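Skallura two-arm setup – open day review
12 Mar 2023

Rating: three and a half out of five. Might go to four if they sort the noise.

Quick one, typing this on the train. Went to the Skallura open day out at Disbridge. Doors at ten, demo slots of 24 minutes each, tea in paper cups. Parking is a mess, go by bus. They let 30 of us in at a time and you stand behind a strip of tape, which is fine if you're tall.

What it is – two arms, a pair of tables, a bunch of laundry. The arms pick at the clothes and sort them out, or try to. You can't buy the whole lot yet. What you can do is book it for a trial through Mac Giolla, 125 dollars a day, and you supply your own tables and your own socks. No idea if delivery is in that. Asked twice, got two answers.

Good bits first. It's slow but it's careful. I expected grabbing. The fingers are thin and they go in low, near the table, and that's the right idea for knits. Anything with a rib or a loose thread is going to snag on a fat gripper, and my own at home (the old Rutley, single arm, bought used) has ruined more socks than the dog has. So this was the part I came for.

Also liked that they left other stuff out on the tables while the laundry was going. Toys, a cup, a little pan. Most demos I've been to have a spotless bench and one perfect towel. My bench is never spotless.

Sock and teal knit, all from the one visit:
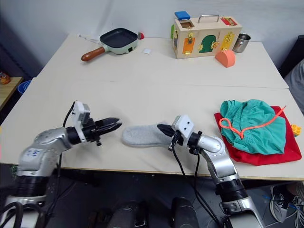
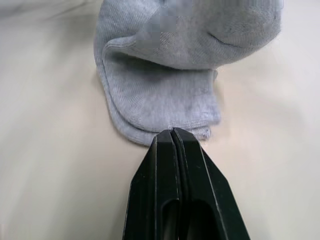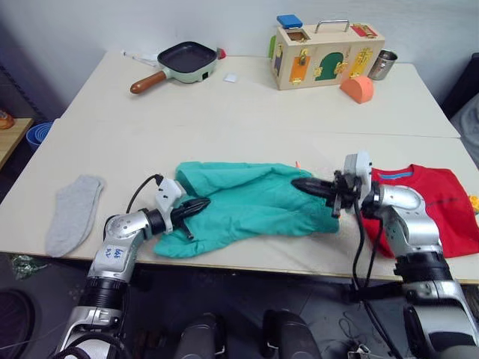 Posted the first half of this on the owners' board at lunch and Tamsel wrote back that the fingers are fine but you want to ask about spares before you book anything, her trial set wore down on the inside faces and a new pair took until August to turn up. She also reckons thin cotton is harder for it than knit, and that I should of brought a pillowcase. Fair. Didn't think of it.

Not so good bits. The cables. They hang off the wrists and go down past the table edge and I'd be catching my foot on them every day. Want clips, or a sleeve, anything. Noise is a thin whine whenever both arms move together, you stop hearing it after a bit but my partner wouldn't.

Footprint is bigger than the flyer makes out. Two tables end to end plus room for the arms at the front, so measure first. My garage would take it if the bikes went. The bikes are not going.

Software I only saw over a shoulder. Looked plain. Big start button, big stop button, a list of jobs down the side. The log said 368 runs and I forgot to ask if that was since the morning or since ever, so take that how you like. Nobody got to have a go at the controls, wich was a let down at an open day. Even five minutes on the stop button would have done me.

Staff were good. Answered straight, said "don't know" when they didn't know. One of them told me flat out it isn't ready for fitted sheets and they aren't pretending it is.

Would I book a trial – yes, one day, with my own washing, a pillowcase included. Would I swap the Rutley for it – not yet. Price on the spare fingers first, then cable clips, then we'll see.

Next open day is in August, same place, sign up on the Skallura page. Bring a snack, the tea is all there is.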